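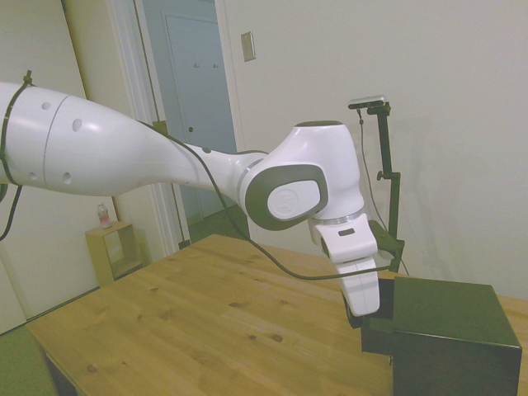 Sterkton arm kit, two months in

Apr 13, 2024 by Krystyna Kalinowski
3 min read

The Sterkton kit arrived in February and has run on most working days since. I paid for it myself and have no arrangement with the seller, Jenumgate. What follows covers the arm, the gripper, the sensor and the software, in the order they gave me trouble.

The arm needed the least work. It comes assembled and calibrated, and the joints move smoothly at low speed. At full speed there is a slight overshoot on the wrist, which settles if you lower the acceleration limit in the settings file. The manual gives the limit in one unit and the file expects another. Check before you change it.

Cable routing is poor. Nothing runs inside the arm, so the gripper lead hangs along the outside and has to be tied down by hand. Too little slack and it pulls tight when the wrist turns; too much and it catches on whatever is behind the arm. I use cable ties at the wide end of the upper link and leave a long loop in the middle. Zuzanna Tomaszewski uses hook-and-loop straps on hers and moves them for each job. Her method is slower but she has not had to replace a lead. I have replaced one.

The gripper has two faults. The fingers are stiff, so a box that sits a little askew gets pushed before it gets held. Coming down beside the box and closing slowly helps. The second fault is the default grip force, which is too high for thin plastic. I set it at 3 on a scale that goes up to 8.

The depth sensor is sold separately and mounts on a pole that clamps to the table. Clamp it hard. If the pole shifts, the calibration is gone, and redoing it means 143 poses with no way to save halfway. Dark matt surfaces give patchy readings, and a lamp placed to one side improves them slightly.

Zoner, the planning software, is the best part of the kit. It plans quickly, reports collisions in plain words and keeps a readable log. The log stops at 4,000 lines and then overwrites itself, so export it before a long run.

Support is by email only. Sebastian answered both of my questions properly, the second with a corrected settings file that should have been in the download already.

I would buy the arm and Zoner again. I would get a different gripper.

Last updated: gripper force setting corrected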